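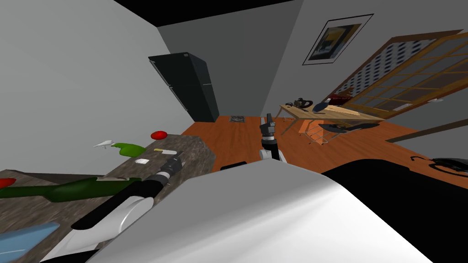
## Progress note, February: counter clearing, sim phase

To: Nondau program office
From: Yuxi Qian, Ursu project

Short version: not ready for a real kitchen. Closer than last report though.

**Runs.** 1014 attempts in the sim kitchen, two arms, items left on the stone-look counter. 746 counted as done (right item, right place, nothing dropped). Round things like the red fruit go fine. Small flat ones are still the problem, fingers close above them or shove them away. Long items somewhere in between, depends which end it goes for.

**Floor pickups.** Barely started. Base has to back up from the counter first and teh planner hates that. About 300 tries, too few to report a rate I'd stand behind.

**Table.** Not begun. Headphone-type shapes need a different grasp, Furar has one we may license. Waiting on the quote.

**Can it do the chore yet?** No. Single items, mostly yes. A whole counter start to finish without a person resetting it, rarely. Slow too, anyone with a free hand would beat it easily.

**Spend.** On plan except compute, which ran over. Will send the sheet seperately.

**Next**

- retrain on flat items
- move floor work to the Trunuvine layout
- real arm tests, one counter, no floor

Need from you: OK on the extra compute before we start the retrain.

YQ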